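Notebook, peelings task, September
Entry started 1545

Eun-ji Kong and I spent the afternoon on clearing scraps after vegetable prep. Home services at Jirkham want to know what happens to their kitchen aides' shifts if the arm takes the scraps and the bin. Pyo's list has it as one job. I now think it should be two, handling the food and dropping the waste, and I've logged them separately.

Setup as before: arm at the console, steel can on the wood strip by the rug, clear liner folded over the rim. Gripper opening left at 124 on the controller scale. Log number 818.

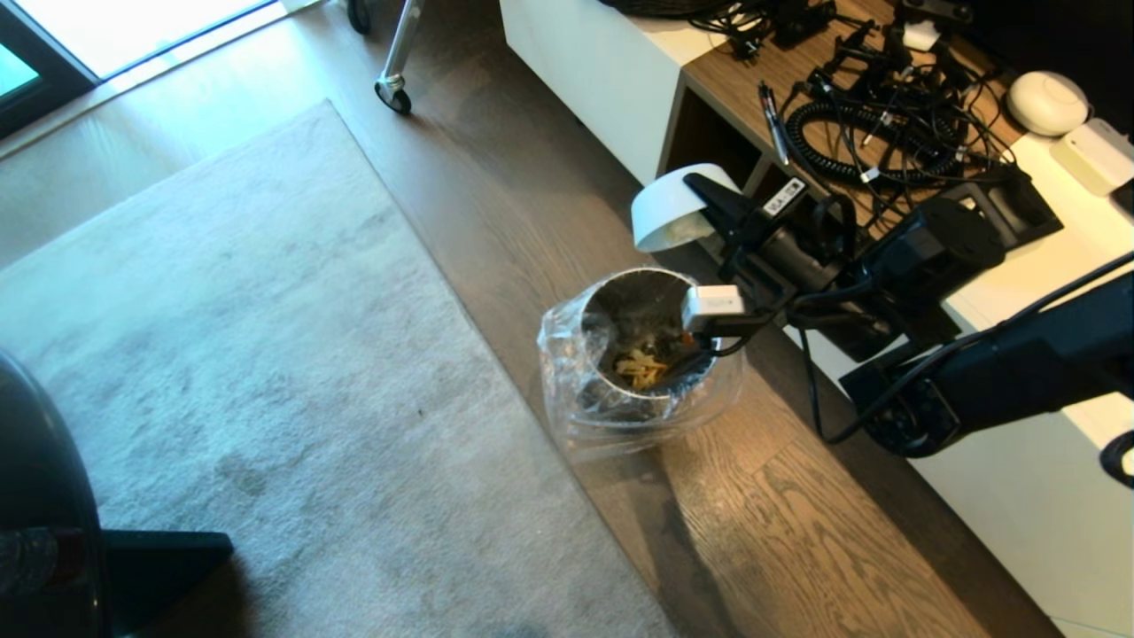
Gripper over the can, one finger just inside the rim.

Approach height is the thing to look at. With the finger this low there is a risk of catching the liner on the way out. Eun-ji wants the arm to stop higher and let go from there. I'd like to keep it low because scraps on the floor mean somebody has to come over with a cloth, and then the aide has gained nothing. Left open. Try both heights next session.

Talked to two of the Jirkham aides by phone. Neither minds giving up the scraps. What they asked was who changes the bag. For now they do, and the same goes for wiping the console and setting out the bowl and plate. One said she does her notes while the peelings go in the bin, standing up, and would like to do them sitting down. The other is worried her visit gets cut from 45 to 30 minutes once the office sees the logs. Passed that on to Plorkon, no answer yet.
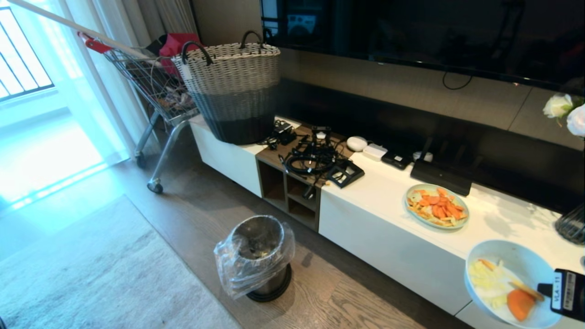

VLA-11 at the white bowl, tip on the carrot. Peelings on the blue plate.

Bowl and plate need different rules. The bowl is food and the plate is waste, and the aides want that settled before anything runs in a client's home. Eun-ji suggests fixed places for each. Fine by me, but it's one more thing for the aide to remember, so it goes on the training sheet.

Cables on the console need tidying before the next run. Dimine have the longer ties.

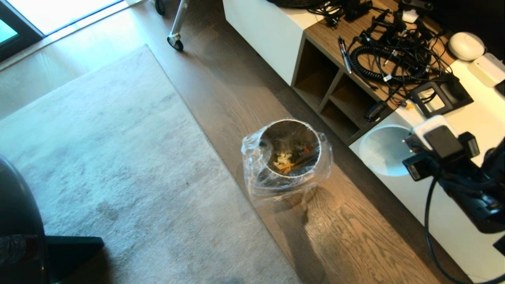

To do

Write up the 8 questions from the aides and send them to Jirkham.
Compare high and low release over the can.
Ask Plorkon again about visit length.
Agree on who changes the liner, and put a name on the sheet.
New page for the bowl work, keep 818 for the can only.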